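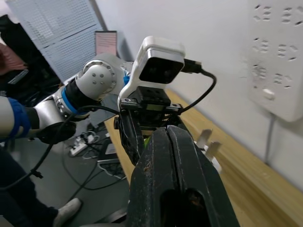
*Photo: Aiman Yeoh / Rarik workshop*

I came home from the Rarik open day with dusty knees and a head full of ideas! The two-arm build is Sekar Jugah's baby, and it lives at a plain desk with outlets on the wall and a white plug-like object to practice on. The fingers are scuffed all over, and I loved that. It's a thing people use.

My favorite part was the handoff. Getting one arm to pass a small part to the other sounds easy until you think about how both grippers have to agree on where it is (my own build at home has one arm and already argues with itself). Sekar says the wrist camera mount took 17 tries, and he still wants to redo it.

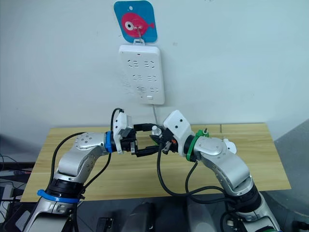

Tolera Belay thought the cables deserve more worry than the code, and told me to leave extra slack at every joint before I write a single line. Fair enough! I bought a bag of 400 zip ties on the way home. Next visit is in two weeks, and I'm bringing my gripper.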